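The man who wants you to own less

Aug 7, 2018

Adom Abugri has a number he likes to start with, and the number is 296. It is how many things he owned on the day he stopped giving things away, forks included. He has told this to church groups, to a room of bank managers and now to me, over a pot of tea that I assume is on the list.

I came to see him because his course, Akport, has spread through this part of the state faster than anything since the juice fast. It costs $172 and lasts 53 days. You get a workbook, a weekly phone call and a set of stickers. By the end, Abugri says, you will be "lighter in every way that can be measured, and in a few that can't."

I asked which ways had been measured. He laughed, and poured the tea.

"People write to me. They sleep better. They fight less with their husbands. I don't need a lab coat to know what a person sounds like when she's happy."

He keeps the letters in a folder and let me read a few. They are warm and plainly real, and they all come from people who finished the course. When I asked how many had signed up, he said 3,000. When I asked how many had reached the last day, he said he didn't look at it that way. I asked a second time, a little later, and he said the ones who drop out get something from it too.

The bedroom is where Akport begins. Week one is the floor and whatever is on it, week two is the closet, and the bed comes after that. Abugri believes a person can't think straight in a room where she has to step over things. He says it as if it were settled, like the boiling point of water. I told him I knew a good many people who think perfectly well in a mess.

"They believe they do," he said.

That is a hard thing to argue with, and I suspect he knows it.

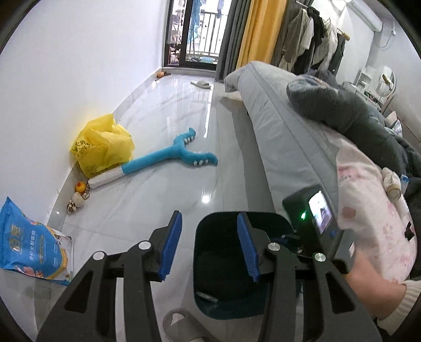

Eliseo Bautista took the course last December and got as far as week four. He told me by phone that he had no complaint about the first part, and that the closet had needed doing for years. What bothered him came later, when he bought back a drill, a raincoat and a soup pot, all of which he had put stickers on and driven to the thrift store in Mallilari. He said he had asked on his weekly call what the course had to say about replacing things and was told that wanting them back was a stage.

"A stage of what?" he asked me. "It was raining."

I read this to Abugri. He was not put out. He said the raincoat story was a good one and he might use it.

"Look, some people throw out too much. I did it myself. I gave away my winter boots once and walked around in sneakers until spring. But you learn what you need by missing it. You can't learn that from a book."

"You sell a book," I said.

"I sell a workbook. You write in it."

He is good company, and I want to be fair to him. He grew up in a house in Arriaga with two aunts who saved every jar, and when they died it fell to him to empty the place. He was at it all summer. He found unopened presents he had given them as a boy. When he talks about that he drops the speaking-tour voice completely, and I believed every word. I can see how a man might come out of a summer like that with a strong view about jars.

Where I lose him is the step from his aunts to everybody else. Most of us aren't hoarders. We have a drawer that won't shut and a chair with clothes on it. Is that a condition? Akport treats it as one, and the treatment has a price.

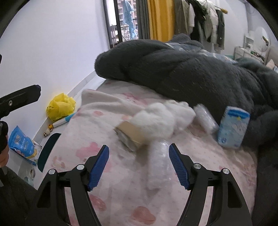

Then there is the shopping. Abugri has a deal with Odden, a maker of storage goods, and people who finish the course get a discount on its trays and hooks. He sees no conflict. "You own less, but what you own should have a home," he said. I put it to him that a course on owning less ought not to end with a catalog. I also wondered what his stickers would do about the way stuff really gets into a house now, which is quietly and by mail. A small brown cardboard box sitting on a pale pink sheet doesn't look like a problem to anyone. You deal with it before bed, or you don't, and there will be another one soon enough. He nodded at this for a while.

"That's week six," he said. "We have a whole page on deliveries."

I asked to see it. It tells the reader to pause before ordering and take three breaths. There is a space to write down how the breaths felt.

I pressed him on the money again, and he said he lives on very little, which seems to be true. His front room has a table, two chairs, a lamp and the folder. He drives an old car. He told me he turned down an offer to put his name on a line of baskets – not from Odden – and looked pleased when I wrote that down.

Before I left I asked whether he was still at 296. He said he had stopped keeping track last year, and that it's closer to whatever it needs to be. The workbook, on page two, tells people to keep a running total and update it every night.

"That's for beginners," he said, and went to rinse the cups.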